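Home | Kitchen | Laundry | Kids' Stuff | Workshop | Ask Me

Getting Toy Bricks Clean (and Keeping Them Sorted)
August 15, 2024, by Carolina Sampaio

My sister-in-law dropped off two garbage bags of building bricks last month, straight from her garage, and oh my goodness, the dust! Dog hair too, and something sticky that I decided not to think about. I've washed a lot of these over the years, so I figured I'd finally write down how I do it.

First, pull out anything with a sticker, a motor, or a battery. Those get wiped with a damp cloth and nothing more. Everything else goes into a mesh bag, the kind you'd use for delicates, and gets a soak in warm water with a squirt of dish soap. Keep the water under 104 degrees if you can. I once used water straight from the kettle (don't!) and the wheels were never round again.

Let them sit for half an hour, swish the bag around, and go after the gunky ones with an old toothbrush. The undersides are the worst, especially on the big toddler bricks where little fingers have packed in play dough. A wooden toothpick gets that out once it's soft.
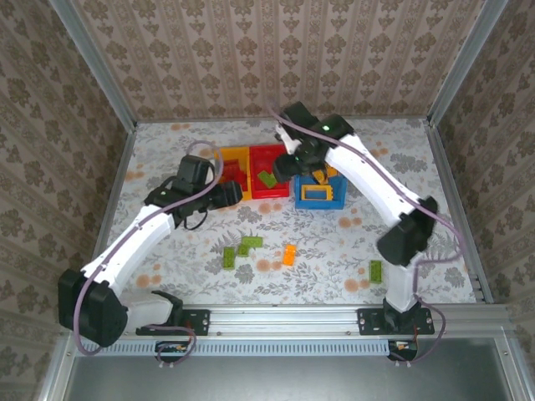 Sorting goes a whole lot better if you put a cloth down before you tip everything out. It keeps the noise down, the small pieces don't skitter off, and when you're finished you just gather up the corners and pour. A white one with gray leaves and little peachy flowers is perfect, pale enough that you can spot the pieces and busy enough to hide a juice stain. Skip anything with a fringe. I also like an old flannel sheet, folded double, if the kids are napping in the next room.

For drying, I spread them on bath towels overnight, studs up, then flip them in the morning so the water trapped inside can run out. A fan helps. A hair dryer is too hot, and my neighbor Nawal Ragab has the warped fire truck to prove it!

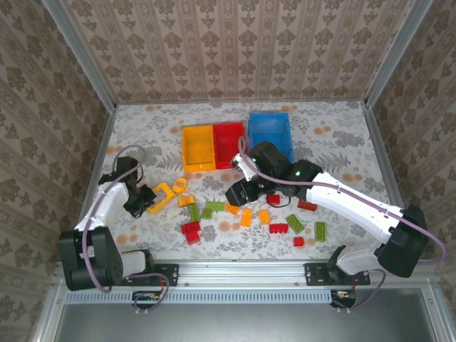
Please don't put them away damp, either. They'll smell like a basement by the weekend, and you'll be doing the whole thing over again.

As for how to sort, I gave up on color ages ago. It looks gorgeous for one afternoon, and then somebody builds a castle. Now I go by size, big ones, small ones, and "weird" (arches, windows, people, anything with a hinge). Open bins with no lids work best at our house, because lids just end up under the couch.

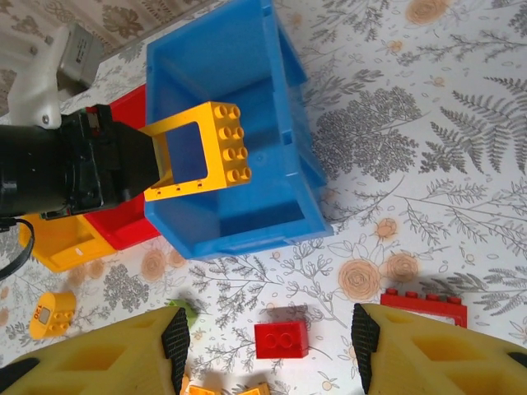
One more thing, if you have a baby crawling around, the small bricks live up high until further notice. I put ours on the closet shelf and bring them down after bedtime for the older two. The big ones can stay on the floor where everybody can get at them.

Got a trick for getting permanent marker off yellow bricks? I've tried rubbing alcohol and it left a gray smear, so I'm all ears.

Contact | Copyright 2024 Carolina Sampaio | Back to top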